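**Status, Thursday, April 4, 2024:** all 3,545 episodes are up, and 3,406 of them passed review. We're really happy with this one!

# Jivutero Bread Basket

Teleoperated demonstrations of moving bread rolls into and out of a wicker basket, collected for imitation learning. Rolls are lumpy, the basket rim flares, and the two together make a surprisingly rich little task. 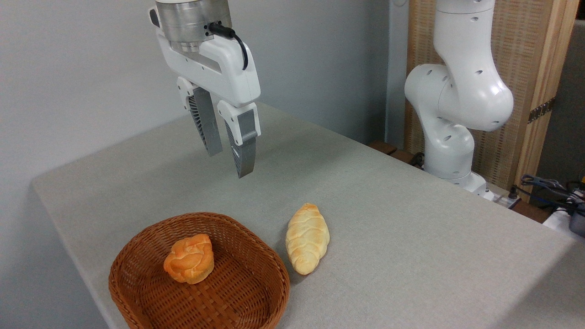
Each episode comes with a one-line instruction ("put the braided roll in the basket"), joint states, gripper opening and video from the fixed camera. Start positions get shuffled between episodes, so please don't assume the basket is always in the same spot.

## Layout

- `episodes/` – one folder per demonstration
- `instructions.csv` – episode ID, text, operator
- `rejected.txt` – IDs that failed review (still included, they're great for failure detection)

```
python load.py --split train --skip-rejected
```

## Collection

Morven Gourlay and Maribeth Soriano did all the driving, over 63 sessions starting in January. They have quite different styles! Morven comes in steep and fast, Maribeth lines up first and then drops down, and keeping both in the mix helped our baseline a lot.

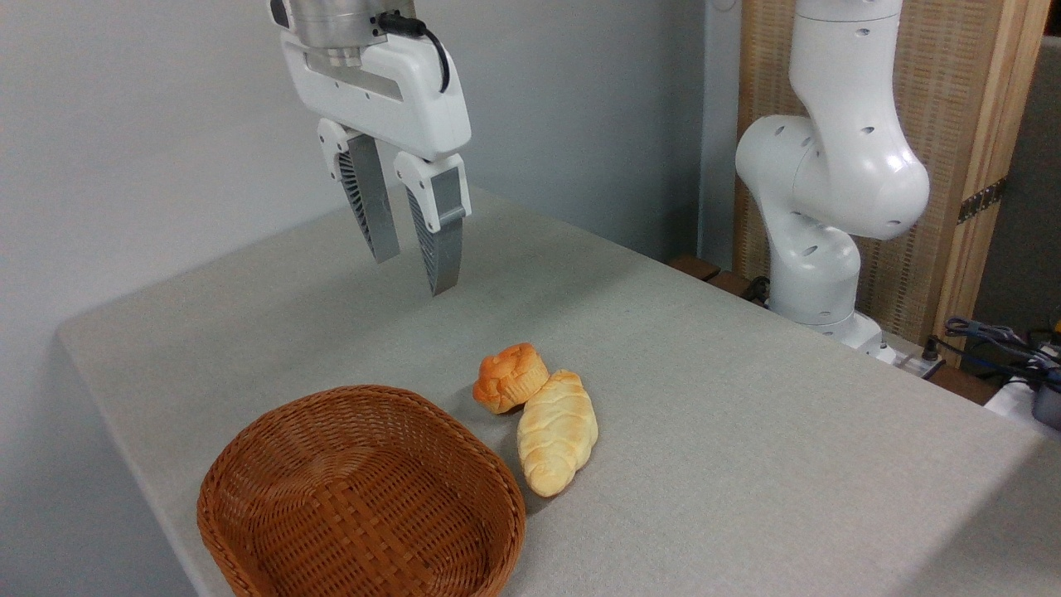 Review was done in Flollska, with 2 passes per episode. An episode is rejected if the roll leaves the table, if the basket tips over, or if the video and joint logs drift apart.

## Known issues

- Early sessions have no operator field.
- "Bun" and "roll" are used interchangeably in the instructions.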